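Water voles on the Jirkska: my second-year field project

June 2024

I picked water voles because I'd never seen one, and I thought a project would force me to go out and look. I still haven't seen one properly (a plop and a ring of ripples doesn't count, my supervisor says), but I've seen an awful lot of droppings, and I now have opinions about reed beds that my housemates are tired of hearing.

The Jirkska is a slow, muddy little river that runs past Gruvham before it meets the canal. The old survey sheets at the Agyeman field station mention voles along most of it, and then the records just peter out. Mink got in, the banks were grazed right down to the water, and a long stretch was boxed in with stone. What I wanted to find out was whether any voles were left, and whether the fenced bits were doing better than the unfenced ones.

I walked the river in May and split it into 7 stretches, each 200 metres long. On each one I looked for burrows, feeding piles, runs through the grass and latrines. Latrines are the best sign by miles! The droppings are like little green-brown tic-tacs and they don't smell of much, whereas rat ones really do. Feeding piles are good too, once you know to look for stems bitten off at a slant.

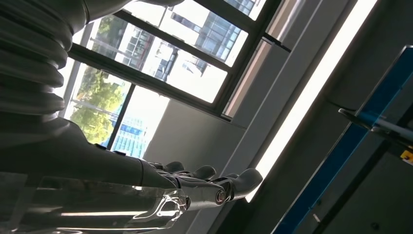 I found fresh signs on 5 of the stretches, which was far more than I'd hoped for. All the fenced ones had something. Of the unfenced ones, the two nearest the road bridge had nothing at all, just bare mud and cattle prints, and the others had a few old burrows and one rather sad feeding pile. Altogether I logged 70 latrines, and most of those were in the fenced stretch behind the Plurkia allotments, where the sedge comes up past my waist and I lost a welly.

I'd be careful about reading too much into it. It's one month on one river, and I got better at spotting things as I went along, so the first stretches I did probably look worse than they are. The water was also high for a few days and could have washed latrines away. If I did it again I'd walk everything twice, in a different order the second time, and put out some mink rafts as well, as I've got no idea whether mink are still about.

Still, the fencing does seem worth having. The farmer by the allotments says it has cost him hardly any grazing, and he'd be happy to carry it on down to the bridge if somebody else paid for the posts. I've passed that on to the field station along with my maps and the raw sheets.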